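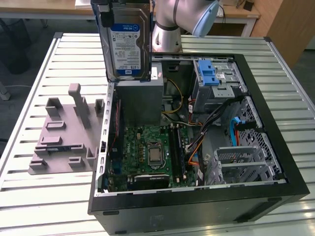 A 1.0TB WD Blue hard disk drive above an open desktop tower at the Traveck refurbishing shop.

Traveck has started a new round of storage work on used desktop towers at its Clarnulell shop, the company said in its September service notice. The batch covers 546 machines returned from office leases. Each tower is to leave the bench with a tested hard disk drive, a cleaned interior and a new parts record.

The work is limited to storage and cabling. Processors stay in their sockets, and memory and expansion cards are removed only if a tower fails its first power check. Traveck said the cases are handled lying on their side, with the side panel off, on slatted metal tables.

Drives are 3.5-inch units with a SATA connection. Every unit is wiped and given a full surface scan before it is cleared for use. A drive that shows reallocated sectors is rejected and sent to Hordiienko, the recycling contractor, for shredding. The scan takes up to 6 hours per drive and runs overnight.

Bench work follows a fixed order. The power cord is disconnected and the side panel comes off. Dust is cleared from the power supply vents and the processor area. Data and power cables are then moved clear of the drive bays and checked for cracked plugs and bent latches.
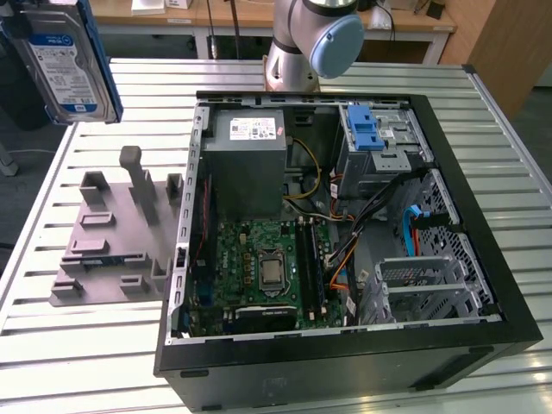
Cable checks

Damaged SATA cables were the most common fault in the last batch, according to the notice. Most had been bent too sharply near the plug when a side panel was closed over them. Replacement cables may be any color, but the parts record must state which board port each one uses. The boot drive goes to the first port.

Power leads are inspected but not spliced. If a lead is damaged, the whole power supply is replaced with a tested unit of the same rating.

Drives are fastened in a bracket or carrier before power is applied. Traveck no longer accepts towers with a drive left resting on the floor of the case, a practice found in 3 machines from the previous batch.

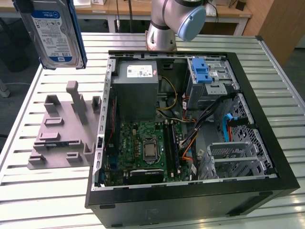
Delivery and warranty

Finished towers will be shipped to Weltine, which handles resale to schools and small offices. They will go out in 2 lots, the first made up of machines that need no parts other than a drive. Towers waiting for power supplies or cables will follow in the second lot.

Weltine will supply the machines without an operating system unless the buyer orders one. The warranty covers the drive, the power supply and the cables. Memory added by the buyer is excluded.

Traveck has not released pricing for the batch. Orders already placed for the previous batch are not affected.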